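Maintained by Thongchai Sukprasert. Questions about the simulator build go to Ottmar Kuhlmann.

# Tullcombe kitchen cell -- setup and care

This file explains how the simulated two-arm cell is prepared before a recording session. It is written for people who join the project at Grenia and have not used the cell before. The task set is `fridge_door`, with 1341 episodes in the June version.

## Before you start

1. Load the room file and wait until all textures are complete.
2. Reset both arms to the home pose. Do not reset only one arm, the base will drift.
3. Open and close each gripper 2 times from the console.
4. Check that the head view and the wrist view have the same clock. A difference of more than 30 ms must be corrected before recording.

## Handle contact

The left arm takes the door by the long vertical handle. Most of our repair work is here. If the fingers close too high, the arm reaches its joint limit before the door is fully open. We ask operators to grip near the lower end.

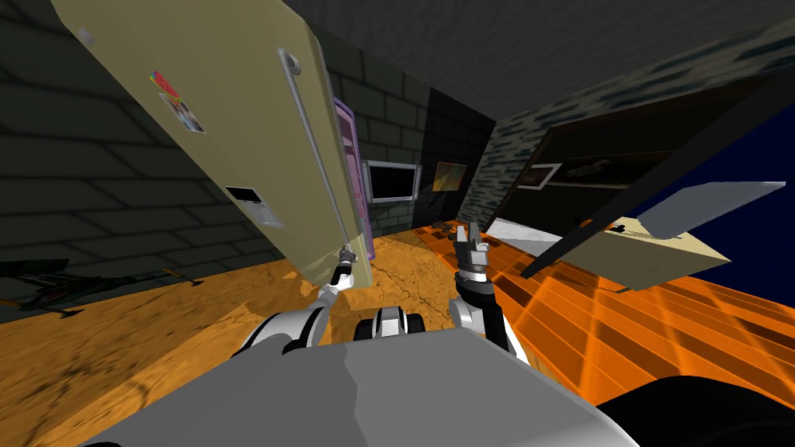
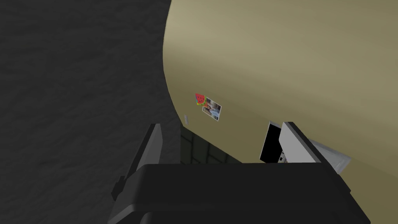

The friction value of the finger pads is stored in `contact.yaml`. The Triro default was too low for us and the handle was slipping out in many episodes. Please do not change this value without a note in the log -- it changes the results of all later sessions.

## Regular care

- After every 17 episodes, restart the physics process. Memory grows slowly and the step time becomes unstable.
- Compare the wrist camera offset with the saved one. After an update of the Wieser plugin it was once set back to zero, and we lost an afternoon.
- Door hinge damping: leave as it is. If the door swings by itself after reset, reload the room and do not edit the hinge.

## Known problems

- The wrist view can pass through the door surface when the arm moves very fast. Mark such episodes with `clip=1`.
- The right gripper sometimes reports "closed" while it is open. Trust the joint value, not the status flag.
- Log files from the old build have no unit for torque. It is Nm.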